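Chapter 4
Rivers and the Towns Beside Them
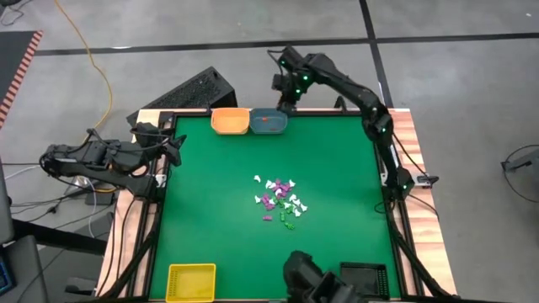 Why do towns grow up next to rivers?
Water to drink, water to move goods, flat land to farm. Most old towns needed all of it.

Take Melldale. Started as a ferry stop on the Isa, two landings and a grain shed. Then a bridge, then a market, and by then roughly 400 people. Fekdale, upstream, had no good crossing and stayed small.

Floods matter too. Villanueva moved uphill after a bad Febuary. More on that in section 2.

Key words: floodplain, ford, tributary, silt. Look them up befor you read on.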